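Fri 30 April

Slow, pleasant day at the kitchen table with Samina, guiding the arm by hand for the Keskinen set. We kept the ketchup on its plate and practiced coming in gently over the green one.

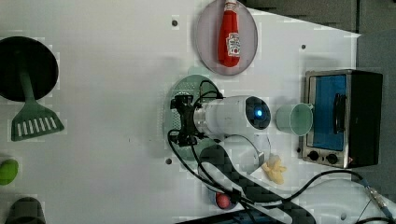
Do we throw out the shaky demos? Only the ones where the task itself goes wrong – a little wobble is fine to keep.

Trinidad would like 300 by December, bless her, so I'm saving every session to Willska before I go home.

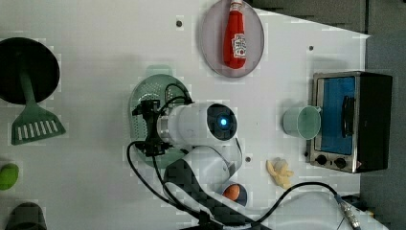
Gripper over the green plate, cup on its side by the toaster oven.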